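Two-armed dish cell back up at Gincombe after cable fix

We use cookies to make this site work and to see which stories get read. By carrying on you accept this. Manage settings | OK

The two-arm cup cell at the Gincombe workshop is running again. It was down from Monday morning with a wrist fault on the right arm, and most of the time went on finding the thing. The repair itself took less than an hour once the right screwdriver was found.

Short version: a connector in the cable run to the right wrist had worked itself half out. At rest, fine. Arm stretched out, fine. Elbow folded past a certain point and the wrist dropped off the bus, the arm held position and the whole cell stopped with it. Fault code 57 on the screen each time, which in the Skastus manual covers "communication loss, any joint" and is not a lot of help.

Nawal Belhaj, who keeps the cell going day to day, had the log open by 8 a.m. The code was in there 12 times from the night shift. She'd cleared it the first few times remotely and gone back to bed.

"Should of got up," she said. "It was never going to be the software, it was too regular."

The cell is a Fimbridge project and does one job, moving cups and mugs on and off a wire drying rack. Two arms side by side on one base rail, a gripper and a wrist camera on each. Cloth on the walls, which Fimbridge picked to give the cameras a busy background to work against. The work sounds light but the arms spend all day folding and unfolding in a small space, and it's the cables that take the wear.
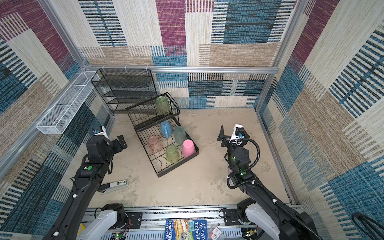
Right arm out beside the loaded rack, with its conduit clipped along the links up to the wrist.

Belhaj and Hazem Zerouali started with the cheap checks. Power off, wait, power on. Swap the two wrist cameras over and see if the fault moves with them (it didn't). Swap the controller ports. Same arm, same code.

Then the slow bit. Zerouali put the right arm in free-drive, where the motors go slack enough to push it about by hand, and walked it through the whole range one joint at a time while Belhaj watched the bus monitor. Shoulder, nothing. Elbow, nothing until the last part of the fold. Then the wrist went red. Back a little, green. He did it again a few times to be sure.

That pointed at the conduit. It wraps the elbow before it goes on up the arm, and the slack in that loop is what lets the joint close without pulling on anything. One clip further up had slid along the link. Not far. But enough to steal the slack, so every full fold gave a small tug on the plug inside the wrist cover. The cell had logged 697 hours since that cover was last off. Plenty of tugs.

The fix, for anyone running the same arms:

Power off at the wall, not just the e-stop. Prop the arm before the brakes come off. Wrist cover off, two screws. Unplug, look for bent pins, blow out the dust, reseat until it clicks. Cover back on. Then fold the elbow fully by hand and set the clip with the joint folded, so the loop has its slack at the worst point of travel. If you set it with the arm straight it'll look tidy and you will be back in there in a month.

The pins on this one were fine. Zerouali swapped the slipped clip for a new one and put a paint-pen line across the clip and the link next to it, so a quick look shows if it creeps. He did the left arm as well while the tools were out.

Hamdy, the parts supplier, was asked for a spare wrist harness anyway. Lead time quoted as "July, probably."

After the repair came the recheck, which took longer than the repair. Any time a wrist cover comes off, the camera on that wrist has to be calibrated again, and the handover between the two arms checked. The handover is the touchy one. One gripper has a mug by the rim, the other has to come in on the handle, and if either camera is out by a bit the second gripper closes on air or shoves the mug. Belhaj runs it slow to begin with, with a hand on the stop button, then at half speed, then at full.

She also runs it with the elbow made to fold as far as the program allows, over and over. It's not a move the job needs very often. It's the one that was failing.
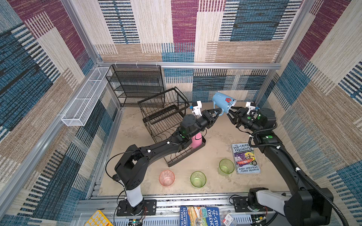
Does a loose wrist connector mean the arm has to go back to the maker?
Most of the time it can be sorted on the bench by whoever looks after the cell, as long as the pins are straight and the wires aren't chafed. A damaged harness is a different matter and should be replaced whole.

By mid afternoon the cell had gone through its handover check at full speed with the bus monitor green throughout, and Belhaj signed it back in. Full shift that night, no code 57 in the morning log.

Salma Chraibi, who writes up the maintenance sheets at Gincombe, has changed two things. The weekly check used to say "inspect cables," which everyone ticked and which meant whatever you wanted it to mean. It now says to fold each elbow by hand with the power off, look at the loop, and look at the paint line on every clip. And repeat faults are not to be cleared from home any more. Second time for the same code in one shift, the cell stays stopped until someone has been in front of it.

Belhaj is fine with that. "I wrote half of it," she said.

Gripper fingers get looked at on the same visit now too. The finger faces pick up a film from handling glazed mugs and go slippery, so it's a wipe with a damp cloth, a dry one after, and a check for nicks along the gripping edge. No solvent, it makes the pads go hard. Camera lenses get the dry cloth only.

Magnus Lamont, who looks after the building side, asked wether the cell could be moved away from the roller door, where the dust comes in. Fimbridge is looking at it. Moving means unbolting the base rail and redoing the whole calibration from nothing, both arms, so it won't be this week. In the meantime the door stays shut while the wrist covers are off, and there's a sign on it now.

The left arm's wrist cover is due off at the next service. Zerouali wants to see if that plug has moved at all.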